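Percentage rent (retail leasing)
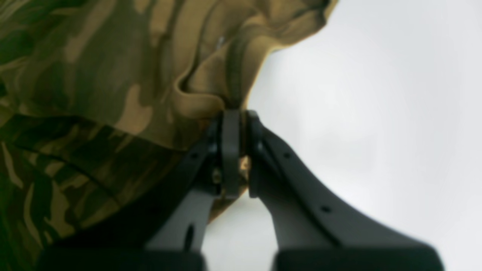
Camouflage-patterned fabric in olive, khaki and tan.

Percentage rent is the part of a shop lease where the landlord takes a cut of your sales on top of the ordinary rent. I've signed two leases with it and walked away from a third, so I'll try to be fair to it here. It's sometimes called turnover rent (my first landlord used both names in the same clause, which took a bit of untangling!).

How it works

You pay a base rent every month no matter what. Then the lease sets a sales figure called the breakpoint, and once your sales for the year go past it, the landlord gets a percentage of whatever comes in above that line. Mine was 8 per cent at the Plaltham shop. If you never reach the breakpoint you never pay the extra, though you still have to send in your sales reports.

Natural and artificial breakpoints

A natural breakpoint is the yearly base rent divided by the percentage. Say your base rent is $39,000 and the rate is 8 per cent -- you'd get to $487,500 in sales before owing anything more. An artificial breakpoint is just a number the two of you agree on, and it can sit higher or lower. Karla Tapia, who went over my second lease for me, always works out the natural one first so she has something to hold the landlord's figure up against. I do the same now, on the back of whatever envelope is handy.

What counts as sales

Oh, this is where the arguments live. Leases usually say "gross sales", and then there's a long paragraph of things left out. I'd want all of these on the list of exclusions:

Sales tax
Refunds and exchanges
Gift cards, until somebody spends them
Stock moved between your own shops
Online orders shipped from somewhere else

That last one gets messy if people order online and pick up at your counter. My lease in Tramden counted those as shop sales, and I let it go, and I still grumble about it every August when the yearly statement is due.

Reporting and audits

Most landlords want monthly figures plus a signed yearly statement, and they keep the right to look at your books. Check how far back they can go (mine was 3 years) and who pays for the audit. Often the tenant pays if the reported sales were short by more than a set margin, so get that margin written down in plain numbers.

See also: base rent, net lease, radius clause, fit-out allowance

Last updated 5 June 2026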